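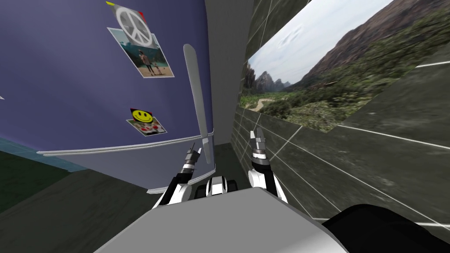 I've caught the postcard bug again! It started in July, when my cousin Mansa Kyei sent me one from Ridport, a little harbour view with the sky printed far too orange, and I grinned at it all through breakfast. So I dug out the old shoebox and counted what I'd kept over the years. 163 cards, and only 14 of them with a message longer than two lines.

The short ones are my favourites. "Rained. Ate chips. Love, M." What more do you want? You get the weather, the food and the person, and it fits beside the stamp.
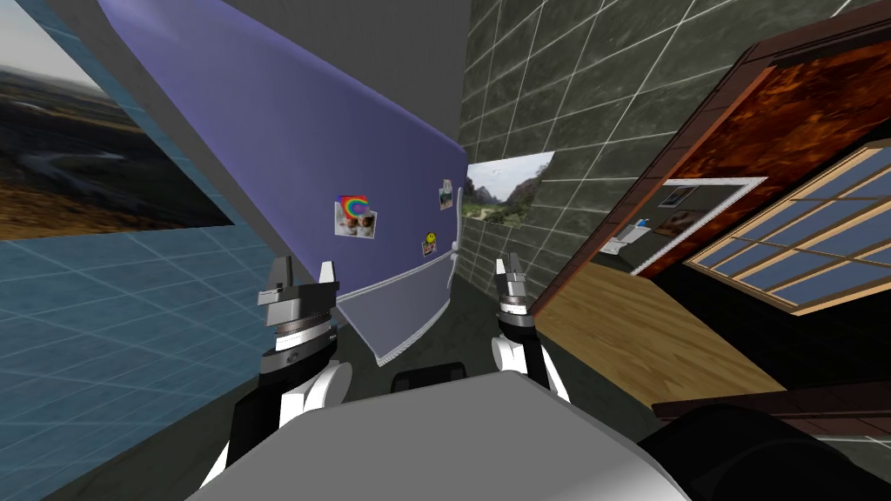 I've got a few rules for myself now. Write it on the first day, before the trip turns into a list of things you did. Put in one thing you could smell or hear. Buy stamps when you buy the card (I have a whole drawer of blank ones from places I'll never post from again). And write to somebody who isn't expecting it - my old neighbour in Mahama rang me up, absolutely delighted, over a card of a donkey.

Next up is a week by the sea, and I've already got six addresses copied into the back of my diary. If you'd like a card, send me yours. I can't promise neat handwriting, and the donkey ones go first!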